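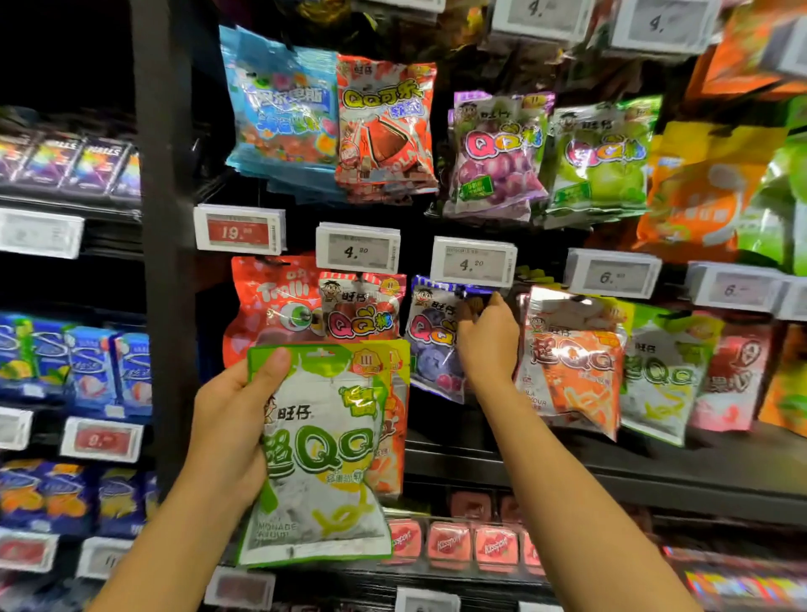

Eyvindur Egilsson reckons the lolly bay is the one part of the shop where a customer will put something back in the wrong place while looking straight at the right one, and he told me I should open my report with that. So I have! He also asked me to pass on that he'd like the pegs longer, the bags fewer and the school holidays shorter, and I said I'd see what I could do about the first two.

Second report to Brelemico on the Dasik confectionery bay, 1/26/26

Hello again, and thank you for the quick turnaround on the last one. You asked for less about the floor mats this time and more about the gummies, so gummies it is.

Where we're up to

The hanging section is where most of the work has gone. When I wrote last, we'd only just agreed to stop grouping bags by price and start grouping them by what a person is likely to be hunting for. For gummies that mostly means flavour. Someone comes in wanting grape, or cola, and they don't much care that the one next to it costs the same. The trouble is that the Want Want bags come in so many colours that the bay looks sorted by rainbow even when it isn't sorted at all, and you have to get quite close before you notice that a blueberry bag is hanging a row away from the grape. Both purple, of course. I've mixed them up myself, twice, with the plan in my hand.

The plan now has grape and apple next door to each other on the upper row, with the cola bag on the other side of the grape. Strawberry sits lower down beside the Trolli with the big eyeball on it. I had my doubts about the eyeball. I wanted it further along, but the kids find it straight away wherever we put it and then at least they're standing in front of the rest of the gummies, so it stays.

The "超QQ" bags are still giving us grief. They're a different range from the plain QQ糖 ones, but if you can't read the front of the bag (and plenty of our customers can't, and neither can I beyond the few words I've been taught) they look like cousins at best. There's a cola one in each style of packet now, a red-orange one and an orange-and-white one, and people ask which is the "real" cola. I tell them to buy whichever bag they like the look of. I've drafted a little flavour card in English and Chinese to go at the end of the bay and I'd love someone at your end to check the wording before we print it.

Packets that don't hang

The Skittles are on the shelf on the other side of the black upright, lying down in a row, and I'd like to leave them exactly where they are. We did try standing them up in the first fortnight. They slid, then they fanned out, then they were on the floor by lunchtime. Lying down they behave, and you can still see the rainbow on the pack.

Price tags

The electronic tags are a big improvement on the paper ones and I'll happily say so to anybody. No more peeling! What they don't do is move when the bags move. A tag belongs to a peg, and if a bag has wandered to the next peg over, the tag underneath is quoting for something else. With two neighbours both at 4.20 it makes no odds, but there's a tag starting with 19 along the same strip and that one causes a proper conversation at the checkout if it ends up under the wrong bag.

We're handling it with a walk past the bay first thing and another after the school rush. You start at the upright, work left to right, and check the bag against the tag before you touch anything. Eyvindur does the afternoon one and he's faster than me. The Gokon people have offered to put the flavour name on the tag in larger letters, which would help a lot, and they've promised us a sample by March.

Pulling forward

I'll own up to this being the bit I enjoy. The front bag sells and the one behind it is left hanging halfway down the peg, tucked in behind its neighbour, and from the aisle it looks as if we've run out. So somebody has to go along and bring them up. It takes over 20 minutes if it's been a busy day, mostly on the lower rows where you're bending. The hook holes tear if you yank them, so I've been showing new starters to hold the bag by the top, right where it hangs, and ease it along. Torn ones go in the reduced tub near the door.

Money

You gave us $2945 for this stage and we've spent $2079 of it. Most of that was the Juhl pegs and the new strip they clip to, plus one evening of paid overtime when we emptied the bay and wiped it down (sugar gets everywhere, even out of sealed bags, and I'd like that explained to me one day). The flavour cards and their holders will come out of what's left. I'd like to run off 1000 of a small take-home version as well – folded, wallet size – if you think it's a fair use of the funds. Let me know either way and I'll hold off ordering till I hear.

Still to do

Finish the lower rows, where the bright packets are still a bit of a jumble. Get the flavour card checked. Decide whether the bags above the top strip should come down – they hang low and make it dark under there, and I've had one customer tell me she thought they were decoration. Ask Juhl about the longer pegs, with apologies, for the third time.

I'd also like to borrow your colour chart again if it's not out on loan. The last copy went through the wash in my apron pocket and everything on it is now mauve.

Come by any weekday morning if you want to see the bay looking its best. After half past three I can't promise anything.

Questions about this report: ask at the Dasik service desk | © Dasik confectionery bay project | Back to top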